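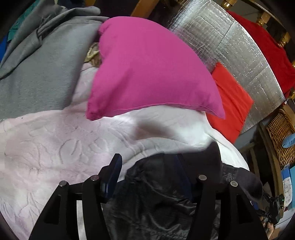
Niall wants to know why a blanket feels warm when it isn't plugged into anything. What a good question, Niall, and one you can puzzle out the next time you're helping to tidy a big heap of soft things at home!

Let's start with you. Your body makes heat all day and all night, even when you're fast asleep. A blanket or a fleecy top doesn't make any heat of its own. Its job is to slow down the heat that is trying to wander off into the room, and the secret helper is air.

Fleece is full of tiny fuzzy fibers, and between them are lots of little pockets of air. Heat has a hard time getting through air that is sitting still. Padded cloth does the same trick with the fluff inside it - and so does a cushion, if you hug it to your tummy on a chilly March morning (try it, it's lovely).

Then there is silver bubble wrap, the shiny kind that grown-ups sometimes put around things they want to keep warm. The bubbles hold air, just like the fleece does, and the shiny side sends some of the heat back where it came from.

Now for something to try. Ask a grown-up to help you fill two matching jars with warm tap water and put the lids on. Wrap one in a fleece and leave the other one bare. Wait 10 minutes, then unwrap the fleece and put a hand on each jar. Which one feels warmer? Draw both jars and write down what you found.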